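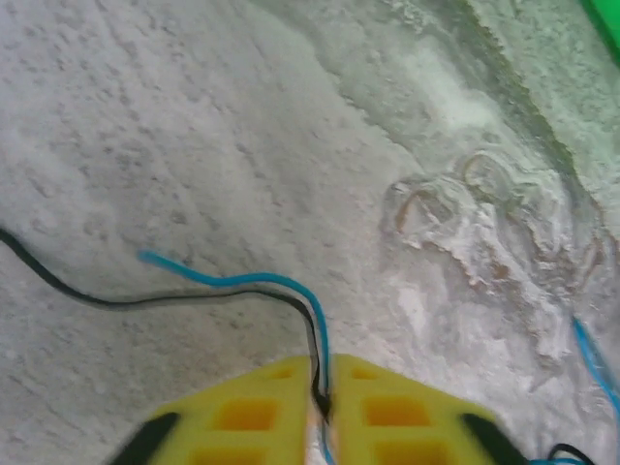
Black and blue in one grip. Both go into the gap side by side.

Drirnico: Frequently Asked Questions

Last updated 2019-02-11

What is Drirnico?

A robot arm that picks up string, slowly, at the shared workshop in Dolville. The name was supposed to be temporary. It's on the power switch now in permanent marker, so that's settled.

Does it do anything else?

It sulks. It also homes itself at startup, which visitors often applaud, thinking it's the demo.

What's the job, exactly?

Black goes in one basket and blue goes in the other. A person can do this while on the phone. We picked it because soft, thin things are hard for a gripper, and because the workshop already had a bad habit of leaving cord all over the place.

Why are the fingers yellow?

It was the color on hand. We did a gray pair once and spent an evening looking for one of them.

What are the cutouts in the fingers for?

A little give. The first version was solid and closed like a vise. The second was so floppy it could hold a strand only if the strand cooperated. The current shape is Corey Wihongi's, version 30 by the file name, though Corey also numbers the versions that never leave the computer.

How well can it see?

There's a small camera at the wrist. It sees the baskets well. It sees the fingertips as a yellow blur, so it has to guess a bit during the last part of the reach, much like the rest of us with a shoelace in the dark.

Why practice on a marble pattern? Wouldn't plain white be easier?

Much easier, and we did it that way until August. Then we moved the arm to a different table and found we had built a machine that understood plain white. The veins on the new surface are curvy, thin and dark in places, and in the first week Drirnico made a number of sincere attempts to pick them up. It has mostly stopped.

Can it pick up two strands at once?

Yes. Can it pick up one strand when there are two? Ask again later. If black and blue run next to each other, the fingers are happy to close on both, and then the software has to choose a basket. Current policy is to let go and try again. Former policy was to choose a basket.

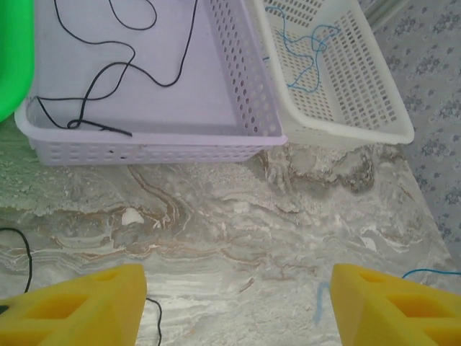 Black cord in the lavender basket, light-blue string in the white one, and a few strands still out on the marble pattern.

Do the baskets have to stay in the same spot?

No. It looks for them each time. A basket tipped at an angle is fine as long as it can find the rim. The holes and slots in the baskets gave us more grief than the angle did. A loose end will go through a hole if you give it the chance, and the rest of the strand likes to come back out with the arm.

What do you log?

Every attempt, with a program called Retell, written at the workshop over one long weekend and maintained since then by complaint. It stores the finger position, the motor current and whatever the operator types. We have 1069 attempts in there. The most common note is "no."

How much did it cost?

The parts came to 500 dollars, plus another 200 for the parts we bought twice. Please don't email to say it can be done for less. We know. We've met our receipts.

What is the Wijesinghe and why does the manual keep mentioning it?

It's the clamp that holds the base to the table. Tighten it before you power up. If the arm seems to be walking toward you, you didn't tighten the Wijesinghe.

Can I bring my own string?

Up to shoelace thickness, sure. No fishing line: the camera can't find it and then neither can we. Nothing fuzzy, please. Yarn gets into the finger pivots and somebody has to sit there with tweezers.

Can kids run it?

With an adult at the table, yes. They're better at it than the adults, who keep reaching in to help. Hands stay off the table while the green light on the controller is lit.

It's stuck. What do I do?

Press the red button, wait for the click, open the fingers by hand and take the strand out. Don't pull on the strand first. Then add a note in Retell. "No" is acceptable, but a second word would be appreciated.

Can I get the files?

Finger drawings and the parts list are on the shared drive at the workshop, in the folder called new_final. Skip the one called final.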